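Minutes of the planning meeting, automation open day
2021-08-25

Present: open day working group, workshop, facilities, front desk. Apologies from purchasing.

1. Minutes of the previous meeting
Approved with one correction. Item 4 should read "Colley bench", not "Colley room".

2. Visitor numbers
Registration stands at 200. The upper limit for the building remains 500, staff included. Group size at the benches was left open until the floor plan is revised (see item 5). The January open day used a single entrance, and the line blocked the loading door. Both entrances will be used this time.

3. Demonstration program
The Misik cell will run the box stacking cycle without changes. Guarding was inspected and accepted.
The Mellow cart will follow its taped route in the corridor only. Facilities asked that the tape be removed the same evening.
The Alarcón bench will show small-object handling. It was agreed to keep the card task as the main item. The members walked over to the bench at this point and the meeting resumed there.

4. Card task, Alarcón bench
The task uses a teal card holder with a clear sleeve and a white chip card with a pagoda printed on it. The card is to be handled by the yellow two-finger gripper with the holder lying directly on the table.
Points raised:
Contact force on the sleeve. The present limit is to be kept for the open day and recorded on the bench sheet.
Glare. Overhead light reflects off the card and the sleeve. Workshop will try switching off the lamp row nearest the bench.
Holder position. The holder may lie at any angle. A fixture was proposed and rejected, as visitors should be able to place the holder themselves.
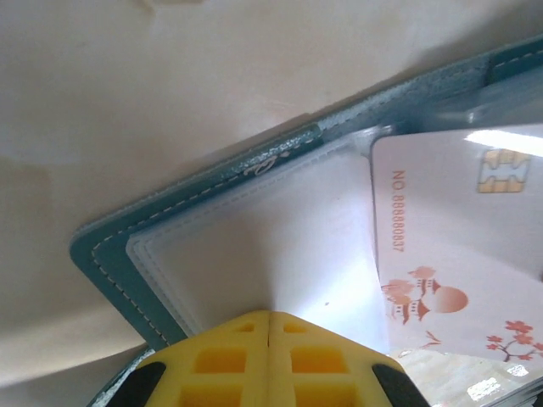

Approach direction. Workshop prefers to bring the fingers in beside the long edge of the card. Front desk asked whether this could be explained on the bench sign. Agreed, two lines of text at most.
Visitors' own cards will not be accepted at the bench.

5. Floor plan
Revision 2 was tabled. The usable floor area is given as 1193 square feet, excluding the corridor. The Colley bench moves to the window side. Facilities to check the outlet there before the plan is issued.

6. Actions
Workshop: lamp test, bench sheet, spare finger set for the Alarcón bench.
Front desk: sign text, badges, second entrance.
Facilities: outlet check, corridor tape, revised floor plan.
Purchasing: quote for barrier posts, carried over.

7. Other business
Parking for the Mellow delivery van was requested. Facilities will reserve the space by the loading door.

Next meeting to be called when the revised floor plan is available.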